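Small grains, clear glass: an afternoon at Orkamard

The open day at Orkamard's handling laboratory in Emham began at two in the afternoon, with a safety briefing and a sheet of floor plan. Visitors were split into groups and walked between four stations. Three of them covered familiar ground: bin picking, cable routing and a palletising cell that has been running in much the same form for years. The fourth, run by Beatriz Caldeira, dealt with spoons.

Caldeira's group works on tool use with loose material. The arm is a six-axis unit with a parallel gripper, and the camera is mounted at the wrist. There is no overhead view. Whatever the controller knows about the table it learns from that one lens, which moves with the tool and is often partly blocked by it. The group chose this arrangement on purpose. Overhead cameras are easy to fit in a laboratory and hard to fit in a working kitchen or a small packing room, where shelves and people get in the way.

The software is called Mukik. It plans in short segments, compares the new picture with the one it expected, and corrects before the next segment starts. Caldeira described the correction step as the main part of the work. A spoon held in two fingers can turn slightly under load, and a turn of a few degrees at the handle becomes a large error at the bowl. Mukik therefore estimates the angle of the spoon again after each contact. Earlier versions measured it once, at pick-up, and trusted the figure for the rest of the task.

Glass was the second subject of the talk. Depth sensors perform poorly on it, either reading through the wall to whatever lies behind or returning nothing at all. The group has dropped depth at this station and uses ordinary colour pictures, taking the rim from its highlights and the position of the base from the contents and the shadows on the table.
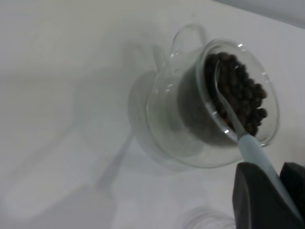 The wrist camera's view at the fourth station: spoon in the gripper, its bowl partly buried in the contents of a glass cup.

A white surface makes matters harder, as a clear saucer on it offers very little edge to work from. Caldeira said the team had tested on dark matting first and found the results too flattering. Moving to white cost them two months of retraining.

Each run is scored on whether the spoon enters the material without touching the rim, and on how much it brings out. Of 32 runs logged in November, 29 passed the first test and 20 passed both. Rim contact is treated as a failure even when the cup stays put. Low scoop weight accounts for most of the rest, and the group puts this down to the angle of entry -- too steep, and the grains roll off as the bowl comes up.

Questions from the floor were mostly about speed. Mukik is slow, and Caldeira made no attempt to hide it. The planning pause between segments is plain to anyone standing at the barrier. She expects a faster controller board from Nogueira, the group's hardware partner, to shorten it, though the arm's speed near glass will stay limited.

Wet material has not been attempted. Powders are next on the list, starting with flour and ground coffee, and the station will be fitted with an extraction hood before that work begins.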